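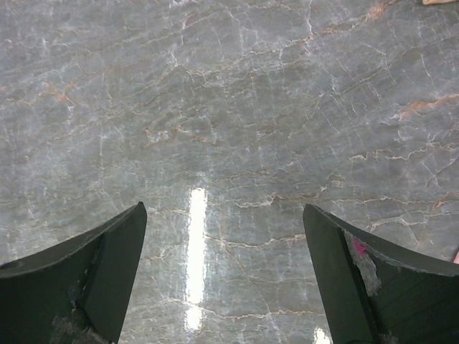
Melaniia Dovhaniuk and Florian Rey
Final report, Consumer Studies project
December 2, 2025

## What we wanted to know

Clothing stores in Sedmont have started putting take-back bins near the door. You drop in old clothes, you get a coupon, and a sign tells you the clothes will be "given a new life." We wanted to find out what that phrase means. Our teacher suggested we start out neutral. We tried, but we should admit that we both thought the signs sounded too good before we began.

We looked at two programs, one at Roussel and one at Lindia. We read everything each store had on its website and on its signs, and then wrote to both with the same list of 9 questions. We asked where the clothes go, who sorts them, how much gets resold, how much is turned into rags or filling, and how much is thrown out.

## What the stores say

Roussel's sign says that "every item counts." It doesn't say what every item counts toward. The website has a page on the program with a long paragraph about caring for the planet and a short one about the coupon. The coupon paragraph is much more exact. It gives the expiration date, the minimum purchase, and a list of sale items that don't qualify.

Lindia gives one real number: 500 pounds of clothing collected in Sedmont last year. At first this looked like good evidence. Then Florian pointed out that it only tells us what went into the bins. A store could collect all of that and send every pound to a landfill, and the number would be just as true. We aren't saying Lindia does this. We are saying the number can't rule it out.

Both stores use the word "recycled" for clothes that are resold, clothes that are cut up, and clothes that are shredded. We think these should be separate words. Someone wearing a secondhand shirt is a different result from a shirt stuffed inside a car seat.

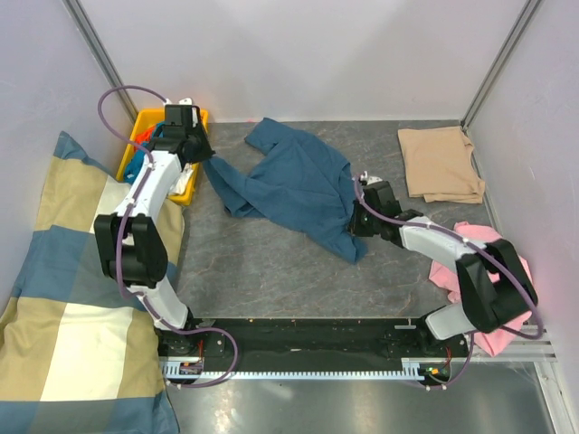 *Blue garment stretched out over a dark gray tabletop.*

## What we got back

Lindia answered after 2 reminders. The reply named a sorting company, Fiseck, and thanked us for our interest in sustainability. It answered the question about who sorts the clothes and skipped the rest. Fiseck's own website says it finds "the best next use" for each piece, with no breakdown by weight or type.

Roussel sent an automatic message with a coupon code in it.

We also read the labels on our own T-shirts. Many were blends, and our textbook says mixed fibers are harder to recycle into new fabric than a single fiber. Neither store mentions this anywhere we could find. The signs make it sound as if any old shirt could become a new one. 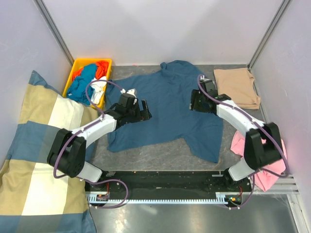 ## Problems with our own work

Two stores is a small sample, and we picked them because we could walk to both. An unanswered email doesn't prove anything is being hidden. The person reading it may simply not have known. We also never followed any clothes past the bin, so we can't say where they end up. Melaniia thinks we should have called Fiseck by phone, and she is probably right.

## What we would tell other students

Wear the shirt longer if it still fits. If it's in good shape, a local thrift store will at least put it on a rack where you can see it. We wouldn't tell anyone to avoid the bins, but we wouldn't buy something new just to use up the coupon either, and as far as we can tell the coupon is the only part of either program that comes with clear terms.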